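Berham Evening Course in Applied Automation
Unit 4: Comparing hand-held grippers on packaged goods
Notes by Ottilie Hauser

Bring these notes to the lab. The reading for this unit is the chapter on contact and friction, and you should have finished the jaw alignment worksheet before you start.

Purpose

You will compare two sets of finger pads on the same hand-held gripper. The first is the Olitex soft pad. The second is the Trummer ribbed pad, which is thinner and a little stiffer. Both fit the same fingers and take the same screws. Change the pads between runs and leave everything else alone, including the camera settings.

Why snack packets

Rigid blocks are easy to grip and tell you little about a pad. A sealed packet has a film that slides, contents that shift, and a stiff crimped seal at each end. The fingers may close well on the middle of a packet and slip at the seal. Small packets also leave little room for error in where you place the fingers.

Setting up a pick

Put the packet on the table with space on both sides. Bring the gripper in low with the fingers open. Line up the center mark on the gripper body with the middle of the packet, then close slowly until both pads touch. If one finger gets there first, it will push the packet sideways before the other one reaches it. Open up, shift the gripper over, and try again. Do not straighten the packet with your free hand once a run has started.

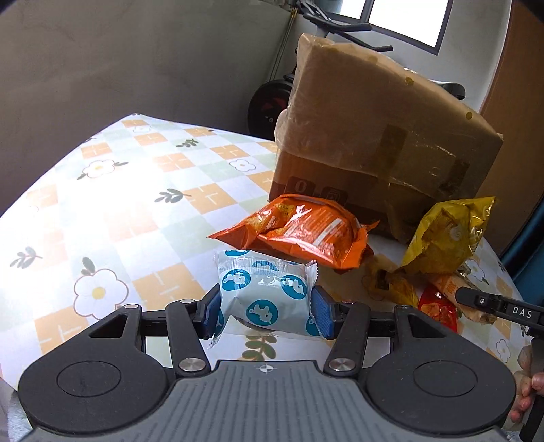

Figure 4.1. Small packet between the fingers, with the right finger against its side.

Cloth and film both affect the result. A packet can drag a loose tablecloth along with it, so smooth the cloth before each run. Direct sun on shiny film makes bright spots in the recording. Note where the light falls, as you will need this when you go through the video in Unit 5.

Lifting and holding

Once both pads are in contact, squeeze until the film just begins to give. Lift straight up, then hold still before you move toward the container. Many students squeeze harder as they lift without noticing. This hides the difference between the pads, so practice a few lifts with your eyes on the trigger hand.

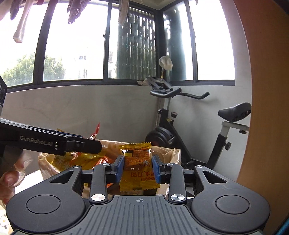 An upright hold is harder than a flat one. The contact area is small and the packet can turn between the pads. If it turns but stays in the fingers, write "rotated" on the sheet and count the pick as held. If it drops, write down whether it fell during the lift, the hold or the move. These are three separate columns and should stay that way in your totals.

Runs and records

Each pair does 18 picks per pad. Use the same packets in the same order for both pads. Record video for every pick and save it in the Flukness folder under your pair number. The folder limit is 300 files, so delete false starts before you upload.

Wipe the pads with a dry cloth between runs. Crumbs and oil from a torn packet will change the grip, and a pick made with a dirty pad should be repeated.

Questions to answer in your report

Which pad had more drops during the lift?
Did packets rotate more often with one pad than with the other?
Did holding near a seal change the result?
Would you choose the same pad for a box? Explain briefly.

Reports are due June 16, 2023, two pages at most, tables included. Hand in the original record sheets with the report. Pairs missing a set of runs can use the bench during open lab.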